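Why I Want Every Washing Machine Stacked Two High

Marlene Wong

I have washed my clothes in side-by-side machines, in top loaders with the lid propped open, in a bathtub (one long March between apartments), and in the basement of a building where the lights ran on a timer and the timer was set by someone who hated laundry. So believe me when I say I love a stacked machine with two drums. I love it the way other people love a good stove!

I mean a single tall body with one round door up high and another round door down low. Plenty of people call any tower a washer-dryer and leave it there, and plenty of towers are just that. The idea I'm defending is bigger than what each drum happens to do. It is that laundry should go up the wall and leave the floor to the people who live there.

Think about what a pair of machines does to a small room. You lose a whole wall, and then the wall grows a shelf, and the shelf fills with detergent and single socks and a bag of clothespins from a vacation. My friends at Barkach, a furniture workshop that fits out small apartments, once let me tag along on a measuring visit. The tenant had 60 inches of free wall and wanted a desk, a bed and laundry. With two machines side by side there was no room for the desk. With a tower in the corner there was a desk and a chair you could push back from it without hitting anything. I went home and measured my own wall that night.

And then there is the floor itself. A laundry tower looks wonderful on a nice light wood floor, out in the room where people live, and I don't see why it should be banished to the basement.
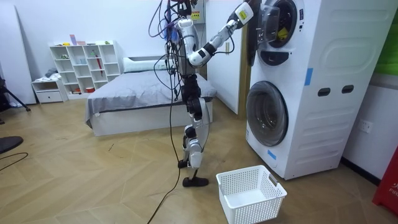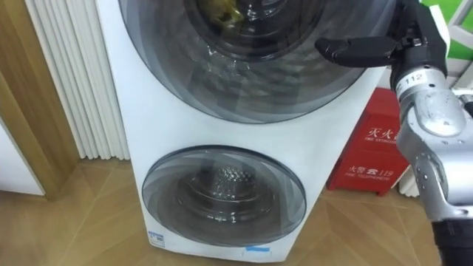
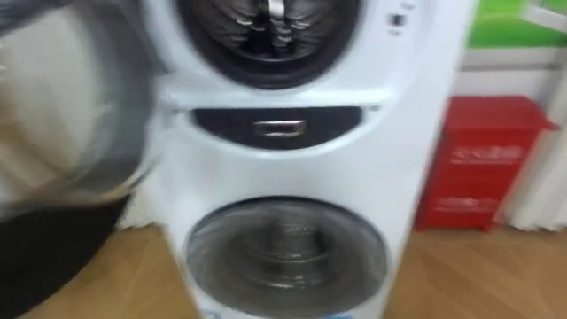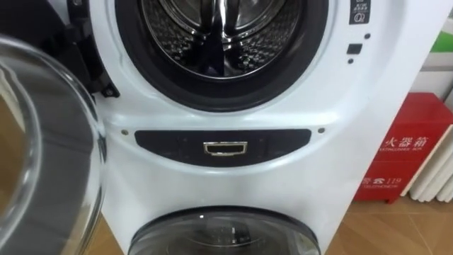 My second argument is about your back. Anyone who has dragged wet sheets out of a low front loader knows the crouch, and the little grunt that goes with it. With a drum at chest height you stand up straight and pull. I moved my sheets and towels to the upper drum and I have been smug about it ever since. The lower one gets the light stuff, the T-shirts and the gym things, and if I have to bend for a handful of T-shirts, fine, I can bend for that.

Critics of the tower (I have met them, one is my brother) always start with height. What about short people? What about kids learning to do their own wash? It's a fair point. I am not tall, and there are machines I have stood in front of and laughed at. But that is a question of which tower you buy, and the answer is to go to the store and reach in. Put your whole arm in, all the way to the back wall of the drum. Nobody at the Clalell showroom minded when I did it to every machine on the floor, and I found one I could empty flat-footed.

They also say that when one part breaks you lose everything. Maybe! It depends on how the thing is built, so ask before you pay. The repair shop I use, Stirano, charged me 200 dollars to fix a door latch on my old single washer, and I was without it for two weeks, so I'm not convinced the old arrangement was so safe either.

Money is the strongest case against me. The tower I wanted was 3,000 dollars and I did not have that lying around. I bought a used one from a couple who were moving, and paid two strong people from Soylu Movers to get it up the stairs. It was the best thing I did that year.

What I would ask of the people who design them is pretty modest. Keep the doors round and clear, because I like to watch. Make the gasket easy to wipe, since that fold of rubber is where every hair tie goes to die. Give me a door that swings wide enough to get a full basket under it. And let me switch off the song at the end of the cycle - I know the towels are done, I have been standing there.

My brother is coming to stay next month with a suitcase of dirty clothes. He can have the upper drum.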